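Furniture Finishing, Unit 6
Film finishes and sheen
Handout, 28 Nov 2024

Read this before the bench session. It covers the same ground as the lecture, plus the part on rubbing out that we ran short of time for.

A finish either soaks into the wood or sits on top of it. Oils and thin wiping blends mostly soak in. Shellac, lacquer, varnish and water-based finishes build a film. Most tabletops get a film finish, and that is what this unit is about.

Sheen is how much light the surface sends back in one direction. A gloss finish dries to a smooth skin, and a lamp above it shows up as a sharp, bright shape. Satin and matte finishes contain a flatting agent, a fine powder that leaves the surface slightly rough at a very small scale. The light scatters and the reflection goes soft. The powder sinks in the can, so stir satin before you use it and again every so often while you work. Do not shake it. Shaking puts bubbles in the finish and some of them will dry there.

Gloss shows everything. Sanding scratches, dust, brush marks and low spots at the seams between boards are all easier to see under it. Check the bare wood with a lamp held low to one side, and mark any problems with a soft pencil.
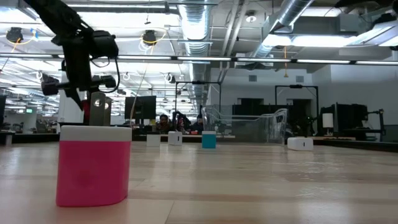 Drying and curing are separate things. A surface is dry when dust no longer sticks to it. It is cured when the film has reached its full hardness, and for oil-based varnish that can take weeks. A project varnished at the start of July may feel hard in a few days and still take a print from a heavy vase. Keep cloths and rubber feet off it until the end of the month.

Solvent finishes such as shellac and lacquer dry when the solvent leaves. A new coat partly melts the one below, and the two become one layer. Varnish cures by reacting with oxygen, so each coat sits on the last as its own layer. Scuff between coats to give the next one something to hold. If you rub through a top coat of varnish you will see a faint outline at the edge of the worn spot. These are called witness lines, and the usual repair is another full coat.

Bench session

Each student finishes one sample board with 4 coats of gloss varnish. Leave 5 inches at one end bare for comparison. Use the Bumby brushes from the drawer and clean them the same day. Rub half the finished board with fine steel wool, along the grain only, for 40 strokes. Write the finish and sheen on the back.

Oily rags go in the lidded metal can with water in it — never in the trash.

For next time: read the Jakura packet on color and stain, up to the section on dyes.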